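Numstead Serving Bowl, Large, Pale Green

Holds salad for seven, or chips for two if the footy's on. Matte finish inside, so it won't glare at your guests. The colour goes with most things, and has been forgiven by the rest. Matching small bowl in blue sold separately, naturally. Hand wash if you can be bothered.

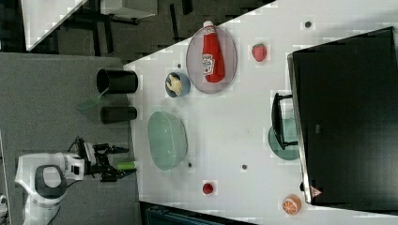

Can I put it in the microwave?
Warm your leftovers in something else; the finish dulls with heat.

© Numstead Tableware | Contact: Colm Gilmartin, ext. 108 | Back to top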